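Hinley workshop notebook
Search this notebook Search Clear
Home Entries Stock Bench log Contacts

June 11, 2021

Cable sorting, continued. Neema Ogola emptied the second drawer of the tall cabinet before lunch and I took the table by the window. The aim is the same as last time: get every loose lead coiled, tied, tested and back in a labelled bag, and stop buying new ones when we already own three of the same thing.

Method as agreed with Fabian Gisler. Unroll the lead fully on the table and run it through a dry cloth. Check both ends for bent pins and cracked strain relief. Continuity on the meter, each conductor in turn, flexing the cable by hand near the plug while the meter is on. Anything that drops out goes in the scrap tub. Anything that passes gets coiled, with the spare length wrapped across the bundle and tucked under itself. No tape. The tape from the last sort has gone to glue and takes the print off the jacket.

Coil size. The label bags are 300 mm wide, so a finished coil should lie flat inside with room for the tag. I tried winding round the hand, which gives a coil that is too tight for the thicker leads and leaves a set in them. Winding round the Wenska former is better but slow. For the thin black ones the hand is good enough.

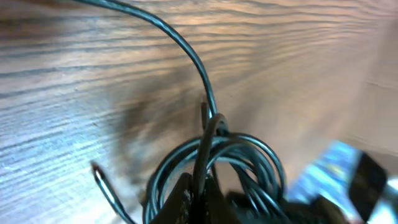

The thin black cord is the worst of the lot for holding a shape. It has a springy jacket and wants to open out as soon as the wrap slackens. Two turns across the bundle seem to be the minimum. With one turn the loops slide over each other and the whole thing has to be done again. Neema prefers a figure of eight, which does lie flatter and comes undone without twisting, but it takes up more of the bag. We have not settled this. Suggest figure of eight for anything used weekly and plain loops for storage.

Lengths. Nearly all the short ones are nominally 800 mm. Measured one at 581 mm, plainly cut down and re-terminated at some point, no note of it in the stock list. Tagged it with the true length and bagged it separately. If anyone remembers shortening it, please write it in.

Dadent leads: jackets sound, but the printing has worn off most of them, so the gauge has to be read at the cut end or guessed from the diameter. I have put a Q on the tag where it was guessed. Do not use a Q lead on the heater supply.

Shim box: turned up at the back of the drawer underneath the cables, lid missing. Moved to the metal shelf. The contents need sorting by thickness, separate job.

Stock list now stands at 27 bagged and tagged. The scrap tub is roughly half full. Fabian wants the plugs cut off and kept before it goes out, so leave it by the vice.

To do:
- order more tie-on tags, the stiff sort
- third drawer
- ask Fabian whether the grey ribbon cable is still wanted
- second pair of meter probes, the red one is intermittent at the handle

Last updated by N. Ogola

Previous entry Next entry Back to top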